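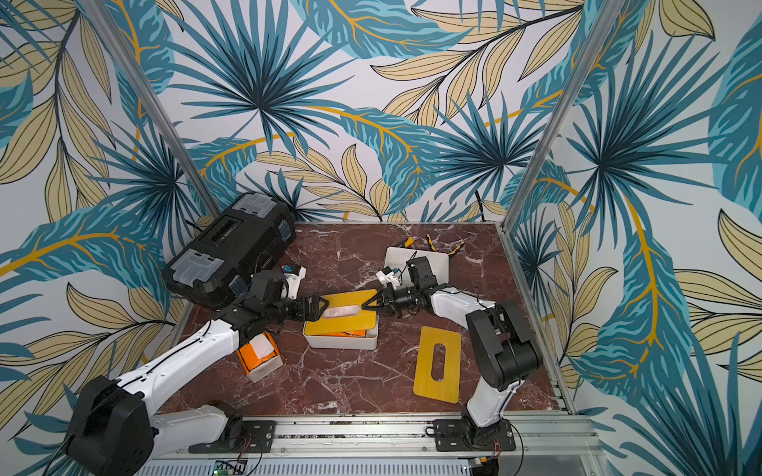 Opened by Aslı Ateş | Last edited 21 June 2020 | Status: open, waiting on parts
14 comments | 3 shares

Ticket: Right gripper loses the lid on the two-arm cell, left gripper does not

Summary

We are comparing two sets of finger pads on the tabletop cell before ordering for the other benches. The left arm has the Vorkine pads, the right arm has the Bultita pads. Both arms use the same black parallel gripper. The test task is the tissue box: one arm takes each side of the yellow lid, both lift together, and the lid goes back down on the box. The right side lets go early often enough that we can't score the pads yet.

Setup

Both arms are bolted to the front rail. Wrist cameras are on both, on the white brackets. The fixed camera is the one we use for scoring. Controller is the Luko board, stock settings except for the grip current limit, which was set to 500 on both sides in February and has not been touched.

The marble pattern top and the leaf wallpaper stay as they are for this test. Toolbox stays in the back left corner. Please don't move it between runs, the fixed camera view is compared against a saved one.

What happens

Both grippers close on the lid. Lift starts. At some point in the first part of the lift the right fingers open by a small amount and the lid drops on that side. The left side keeps hold, so the lid ends up hanging at an angle. No fault is logged. The controller reports the right gripper as closed the whole time.

First batch was 94 lifts. Six of them failed this way, all on the right.

Log

Aslı Ateş
Checked the obvious things first. Screws on the right mounting plate are tight. Screws on the pads are tight. Wiped both sets of pads and the lid edges with alcohol and let them dry. Ran again and got the same failure early in the batch. Not a cleaning problem.

Yiğit Güler
Is it the pad or the arm? Swap the pads left to right before anyone changes a setting. Otherwise we are going to be guessing.

Aslı Ateş
Swapped. Bultita pads on the left arm, Vorkine pads on the right. The failure stayed on the right arm. So the Bultita pads are probably fine and I take back what I wrote in the chat.

Adesuwa Ojo
Could be the camera. When I had the right wrist camera on the old bracket the cable pulled on the wrist at full reach. Look at where the cable goes when the forearm is out over the middle of the table.

Aslı Ateş
Unplugged the right wrist camera and tied the cable back. Ran on the fixed camera only. Still failed. Plugged it back in. I also looked at the coiled cable at the right mounting plate and it doesn't go tight anywhere in the motion.

Yiğit Güler
What about the board? It's right there under the rail.

Aslı Ateş
Green light stays on through a failure. I watched it for one. That only tells us the board has power, so I wouldn't rule it out.

Tuncay Güneş
I had this on the Uysal arms last year. The gripper servo position reading drifts when the motor warms up. The controller thinks the fingers are at the target and backs off the current. Two things to try:
1. Home the right gripper cold, close it on a gauge block, write down the reading. Run until warm and do it again.
2. Command the close position past the lid width, so that it is always pushing against the current limit and never reaches target.

Aslı Ateş
Did the first one. Cold and warm readings on the right differ by 8 counts. On the left there is no change. Same block, same procedure.

Tuncay Güneş
That's it then, or most of it. Do the second one as a workaround - but keep an eye on the temperature, it will run hotter.

Aslı Ateş
Done. Close position moved in on both arms so they match. No drops so far, but it was a short run and I stopped when the right servo got warmer than I liked. I don't want to call it fixed on that.

Hüsnü Ekinci
Replacement servo requested. Until it gets here, no pad scores from this cell go into the comparison sheet, including the left side ones. The two arms are pulling on the same lid and a bad grip on one side changes the load on the other.

Next steps

- Fit the new servo on the right gripper, repeat the cold and warm check
- Put the close position back to the old value
- Rerun the full batch with the pads in the original order, then swapped
- Try the loose yellow plate with the oval cut-out as a second part. It is flat on the table and much harder to get under, so it may separate the pads better than the lid does (Adesuwa's suggestion)

Related tickets

Wrist camera exposure changes between left and right arm
Luko controller: current limit resets after firmware update
Bultita pads, second order, wrong screw length
Saved view for fixed camera needs retaking after table move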